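Coming back to amateur boxing after a long break – medical and weight questions

Omolara Akpan
I boxed for four years as an amateur, had 11 bouts, then stopped when I moved to Cakholm for work. I'm 33 now and have started training again at Vindwood gym. The coach thinks I could be matched in the spring. Do I need a full new medical or can my old card be brought back? I also used to box at 60 kg and I'm nearer 66 now. Is it worth trying to get back down?

ringside_pete
You'll need a new medical. Mine had lapsed by 2 years and they treated me as a new boxer, blood tests and all. Ask your club secretary for the forms in November if you want to box in spring, as the doctor near us only does them one evening a month. Your old bouts still count on your record, so bring the card even if it's out of date. Otherwise you could get matched with a complete novice and the other corner will complain.

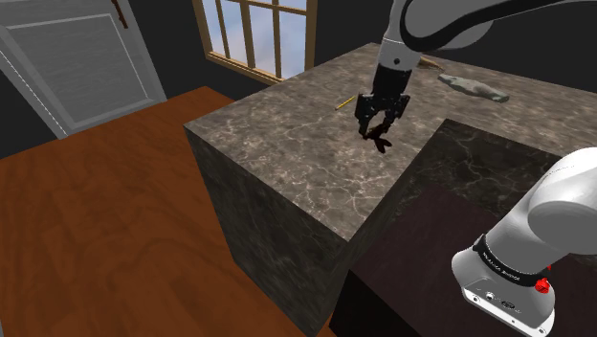

On the weight, I'd stay where you are for the first bout. Six kilos is a lot at that size and you want to be sparring well in the last few weeks, with enough food in you to do it. I dropped about 550 calories a day for my comeback at the Clodano hall and had nothing left by the third round – lost on points to a lad I'd handled fine in the gym.

Okonkwo
agree with pete about the weight. box at 66 and see how you feel. also check your gumshield still fits, mine didn't

Omolara Akpan
Thanks both. Found the old card in a drawer and I'll ask about the forms at training tonight.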